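Boards > Integration and Cell Design > Rules, Standards, House Practice

Cable slack allowance on bin picking arms: what is in your written rules?

Started in October by t_camenzind

t_camenzind
We are rewriting the cell build rules for the lab side of the company. The old document has one line on external cabling, "cables to be secured to arm at regular intervals," and every auditor reads it differently. I want something a technician can check with a tape measure and the pendant in hand.

Current draft for section 4:

4.1 External cables are fixed to every link they cross, at least once per link.
4.2 Slack is placed at the joint that needs it and at no other joint.
4.3 Free loop at the last joint does not extend more than 160 mm from the surface of the wrist, measured in the worst pose.
4.4 Ties at the moving end are replaced at each gripper change.
4.5 The full range of the last axis is run at reduced speed after any change to cabling, with one person watching the cable and one on the enabling switch.

4.3 is where I expect objections. Tell me what you have instead.

Thaddäus Camenzind

dryrun_mode
4.3 is a number without a cable attached to it. The minimum bend radius in flexing service comes from the cable data sheet and is normally given as a multiple of outer diameter. If you cap the loop at 160 you will sooner or later have a technician pulling a thick cable tighter than its maker allows to satisfy your rule. The cap should be an outcome of the bend radius plus the axis travel.

Also, "worst pose" is undefined. Worst for what? The pose with the longest loop is often not the pose where the loop can catch on something.

t_camenzind
Accepted on worst pose. I will write "the pose in the work area that gives the largest free loop" and add a separate check for contact.

On the number: a rule that says "consult the data sheet" is a rule that is not followed. People follow numbers.

parsa_e
We went through this at Javik two years ago. Ended up with a table: cable type down the side, axis travel across the top, permitted loop in the cell. The technician looks up one number. Takes a day to make and it has to be kept current when purchasing changes the cable, which in our case it does without telling anyone. So put the cable part number in the table and make the table invalid if the part number doesn't match.

Restricting axis travel in software did more for us than any rule on ties. The last axis on most of our picking programs had permission to go through its full travel and never needed to. Once the limits were narrowed the loop could be shortened by a third and stay inside the bend radius.

Ehsan

dryrun_mode
Agree with the above, with one remark. Software axis limits set to protect a cable are a machine protection measure. Do not let them drift into the safety documentation as though they were safety rated. I have seen an assessment where the reach of the arm was justified by a program limit that anybody with the pendant could edit.

parsa_e
Yes. We list them in a different document for that reason.

mk_toolside
Why are cables outside the arm at all? Buy the internal routing option, or a proper dress pack with a spring return. Half of this thread would go away.

t_camenzind
Because the gripper changes. The internal lines are fixed in count and type, and on the research cells we get a new end effector with a new connector every few months. A dress pack is sized for one package. Production has them and I have no complaint there. Section 4 is for cells where the end effector is not frozen.

mk_toolside
Then freeze it. A standard connector plate at the flange, and the tool people adapt to the plate. We did this with the Trokitz plate, 24 V and two data lines, and whoever wants something else brings an adapter. I don't see that a rule on loops is a substitute for an interface decision.

t_camenzind
It isn't meant as one. But the plate does not remove the run of cable between the base and the flange. It fixes where the run ends.

gantry_lou
Production integrator here, so different world, but 4.4 needs a word. Ties at the moving end: say what kind. Narrow nylon ties pulled tight with a gun will cut into the jacket of a flexing cable. We use wide hook and loop over a sleeve on anything that moves and leave nylon for the static runs. And cut tails flush. A proud tie tail at the wrist will open a hand and will also hook a bag in the bin.

dryrun_mode
Same here on wide straps. I would add that power and encoder or data lines should be in separate groups where space allows, and where it does not, say so in the build record.

t_camenzind
Both going in. For reference, one of the notices currently in force at our second site, with the photo that was posted alongside it. The notice is mine, so complaints come to me.
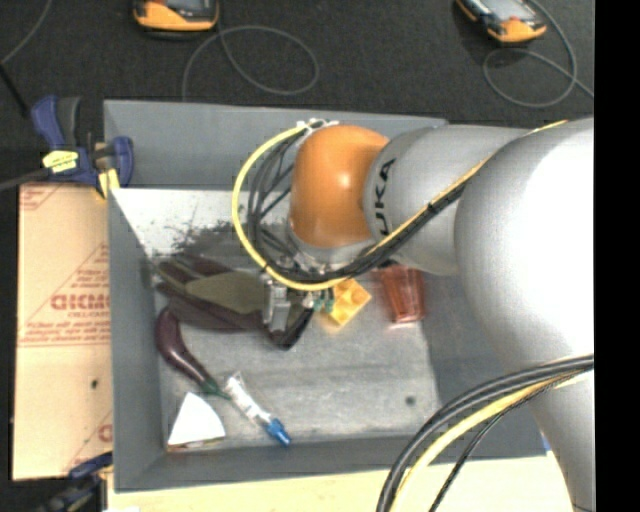 TROKITZ, October. Cell notice 157, picking cells with a fixed work bin. Applies until section 4 of the build rules is released.

Cabling. The bundle along the wrist link is strapped to the link. Straps are inspected at the start of each shift and any loose one is replaced before motion is enabled. The free loop beside the last joint is checked against the bin walls with the gripper at its lowest permitted height, at all four corners of the bin.

Bin. The bin is clamped to the table. Clamp bodies and handles stay outside the volume swept by the gripper and by the cable loop. After a clamp is moved, the corner nearest to it is taught again at reduced speed. Clamps are tightened by hand only.

Contents. Objects are placed so that none stands above the rim. Hollow items such as cups and tubes go in on their sides. Soft items with straps or laces are not used until the loop check has been passed.

Handheld units. When not in the hand, a unit is placed where its cord does not cross the table edge under the arm.

Range. The lower height limit is set at 410 mm from the base plane and is not changed without a second signature.

parsa_e
Comments in the order I noticed them.

The bundle on the wrist link is tidy enough. The yellow cable is another matter. It leaves the ties above the orange joint, swings out wide to the left and comes back in under the joint, with a bunch of thin black wires hanging inside it. Under your own 4.3 I would want that measured. I can't say from a photo whether it passes.

The thin wires worry me more than the thick cable. A thick cable gets pushed aside by a wall. Thin ones snag on things, and you have a shoe or something like it lying right at the gripper.

Two orange and black handhelds are on the carpet past the far side of the bin. Your notice says where a unit must not be. It should say where it must be. A bracket with a number on it, and the notice says the number.

dryrun_mode
Seconding the bracket. If a unit carries an emergency stop, it has to be reachable and it has to be obvious which machine it stops. With two of them side by side that means labels on both the unit and the arm. On the floor I would fail it at a walk-down, whatever the cords are doing.

On the clamps: the one on the upper left corner has its handle upright right at the bin. Your wording is about swept volume, so it may be fine. But has anyone drawn the swept volume with the cable loop included? Most simulation models have a bare arm in them. The loop is missing from the model and so is the clamp.

t_camenzind
No, the model is bare. We have a keep-out box on the corners, oversized. Adding the loop as a rigid half ring at the wrist has been proposed. It would be conservative.

parsa_e
Rigid half ring is what the Drevholm people do. It costs reach in the corners, and the pick planner will start to report objects near the wall as unreachable. Decide beforehand who is allowed to shrink the ring when that happens.

gantry_lou
There's a dark scuffed patch on the back of that bin, behind the shoe. Can't tell what made it and I won't guess. But a bin inspection line costs nothing: mark existing wear, put a date on it, look again in a month. New wear in a place the gripper isn't supposed to reach means something in your limits or your loop is off.

mk_toolside
I still say fix the interface. You are writing five clauses and a notice to manage a cable that a Tehrani swivel would have carried through the flange.

dryrun_mode
A swivel has its own replacement interval and its own electrical noise on the data lines. It moves the problem into a part you can't see. For a cell with a changing tool I would rather have the loop where I can look at it. We are not going to agree on this.

mk_toolside
No.

t_camenzind
Revised section 4, for anyone who wants to copy it:

4.1 External cables are fixed to every link they cross, at least once per link, with straps no narrower than the cable group. No proud tails.
4.2 Slack is placed at the joint that needs it.
4.3 Free loop length is taken from the cable table. The table is valid for the listed part numbers only.
4.4 Thin conductors at the wrist are sleeved together or run with the main cable. No separate hanging wires.
4.5 Moving-end straps are replaced at each gripper change.
4.6 The loop is present in the collision model as a rigid body. Its size is changed by the cell owner only.
4.7 Handheld units have a numbered bracket. The number matches the arm.
4.8 Axis limits that protect cabling are recorded in the machine sheet and are not cited in the risk assessment.
4.9 Bin wear is marked and dated.

The run-through at reduced speed moves to section 6 with the other commissioning checks.

parsa_e
4.4, what about camera cords with molded connectors? Those don't sleeve well. We had to split the sleeve and close it with tape, and the tape needed its own interval.

t_camenzind
Split sleeve is allowed. I'll put the tape on the same interval as the straps.

Recent in this board
Pendant brackets: height from floor, left or right of the gate
Who signs when the height limit changes
Cable table template, part number column added
Hook and loop strap aging near hydraulic fluid
Re-teaching after a clamp is moved: one corner or all four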